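How to Sort and Store Loyalty Cards, Membership Cards and Gift Cards

Filed under: Paper and Small Stuff

Most households have more plastic cards than they use. They end up in the kitchen drawer, in coat pockets, in the glove box and in three different wallets. This page covers how to get them into one place, how to decide which ones to keep, and how to set up a card holder so that you can find the one you want at the store.

It takes one evening. Allow an extra half hour if you have gift cards to check, as some of the phone lines are slow.

What you need

A clear table or countertop
A card holder or small album with clear pockets
A pen and a sheet of paper
A soft cloth, slightly damp
Scissors that can cut plastic
Two envelopes

You don't need a label maker. I bought one for this job and used it twice.

Step 1: Bring everything to the table

Go through the house and collect every card you can find. Check wallets, purses, gym bags, the car, the junk drawer, the bowl by the door and the pockets of winter coats. Look inside greeting cards too, as gift cards are often still stuck in them. Check the desk for the letters that new cards came in. People often leave the card glued to the letter and only keep the number.

Leave out bank cards, credit cards and your driver's license for now. They belong in the wallet you carry every day and this holder is for the rest.

When I did this in March I had 91 cards on the table, counting my husband's. I would have guessed half that.

Step 2: Sort into piles

Make five piles:

Gift cards and store credit
Loyalty and points cards
Memberships (library, gym, warehouse club, museum)
Health and insurance cards
Everything else

"Everything else" will be hotel keys, old school IDs, punch cards, business cards and phone cards from another decade. Don't stop to look at these yet. If you start reading them you will be there all night.

Work fast on this step. If you can't place a card in a few seconds, put it in the last pile and come back to it.

Step 3: Check the gift cards

Turn each gift card over and find the web address or phone number. Look up the balance and write it on the sheet of paper next to the name of the store. Then put the card in one of three places.

Money on it, and you shop there: keep.
Money on it, and you don't shop there: first envelope, to give away or trade.
Nothing on it: cut up.

A coffee shop card with two dollars left is still a keeper if you pass that coffee shop. If you don't, give it to somebody who does. My total came to 363 dollars, most of it on a Pavstead housewares card that had been in a birthday card for a long time.

Some cards have a scratch-off panel over the PIN. Scratch it only when you are ready to check the balance, and write the PIN on your sheet. The printing under the panel wears off quickly in a pocket.

Step 4: Thin out the loyalty cards

Take the loyalty pile and pull out every card for a store you have not been to in the past year. Most stores can look you up by phone number at the register, so the card itself is often not needed. Call or check the store's website if you aren't sure.

For the ones you do use, decide between keeping the card and adding it to your phone. I keep the plastic for the grocery store and the pharmacy. The scanner at our pharmacy does not like phone screens, and other people in the family need to be able to take the card with them.

Cut up the rest. Cut through the magnetic strip and through the number, and split the pieces between two trash bags if the card had your full name on it.

Step 5: Deal with memberships and health cards

Check the expiration date on each one. Expired cards go, unless the new one has not come yet. If a card has been replaced, keep only the newest. Insurance companies often mail two copies. One copy goes in your everyday wallet and the other goes in the holder.

Write the renewal month for each membership on your sheet of paper. You will use this in Step 8.

Step 6: Clean the cards and the holder

Wipe each card with the damp cloth and dry it with your sleeve or a towel. Sticky cards will pull at the plastic pocket when you try to get them out. Wipe the outside of the holder as well, and turn it over and shake out the crumbs.

Do not use nail polish remover or rubbing alcohol. Both can take the printing off a card, and nail polish remover will cloud a clear pocket. If the signature on a card is written in ink, stay off that part with the cloth altogether.

Step 7: Load the holder

Open the holder flat on the table before you put anything in. Start with the cards you use most and put them in the front pockets. Memberships go in the middle, then gift cards, then health cards at the back.

One card to a pocket is best. Two will fit in most pockets, but the one behind gets forgotten, and that is how the drawer got full in the first place. Put the side you need to see facing out. For most cards that is the front.
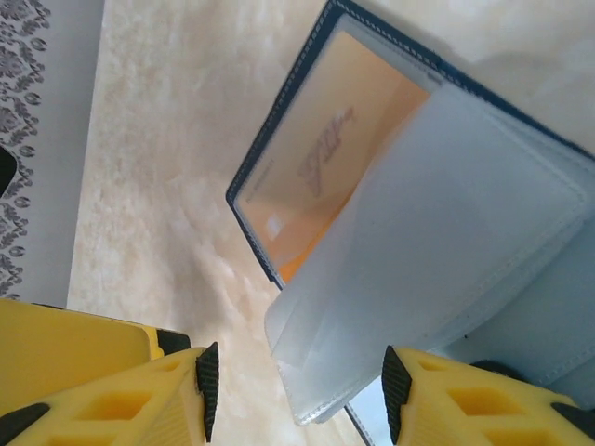

If a pocket is tight, bend the holder back a little to open the mouth of the pocket and slide the card in by a corner. Don't force it. The pocket will split along the seam and after that it won't hold anything. New holders loosen up after a week or two of use.

Leave a few pockets empty. You will get more cards.

A word about size. Holders are sold by the number of pockets, and it is tempting to get the largest. I started with a Cluvstead one that held 70, and it was too thick for my purse, so it stayed home, and so did the cards. I ended up keeping 31 and moved to something smaller. Count what you have left after Step 5 and buy a little over that.

Step 8: Make the list

Copy your sheet of paper neatly, or type it up. For each card put down:

Name of the store or organization
Last four digits of the number
Balance, if it is a gift card
Renewal month, if it is a membership
Phone number for lost cards

Keep the list at home, separate from the holder. If the holder gets lost you will have everything you need to replace what was in it. Leave the PINs off any copy that you carry around.

Step 9: Go back to the last pile

Hotel keys can be cut up. So can old phone cards. Business cards can be copied into your contacts and recycled. Old school and work IDs are up to you. I put ours in the second envelope and wrote "keep" on the front, and it is in the box with the report cards.

Keeping it up

Go through the holder twice a year. Ten minutes is enough. Take out empty gift cards, swap in renewed memberships and update the list. When a new card comes in the mail, put it in a pocket the same day and cut up the old one.

Reader notes

Aisling Kinsella writes that she puts a small dot of nail polish on the edge of the cards her kids are allowed to borrow.

Serpil Ağca asks whether the cards can be stored with photos in the same album. They can, if the pockets are the right size, but keep raised-number cards away from photos. The numbers will press into the print.

Next page: Sorting Manuals and Warranties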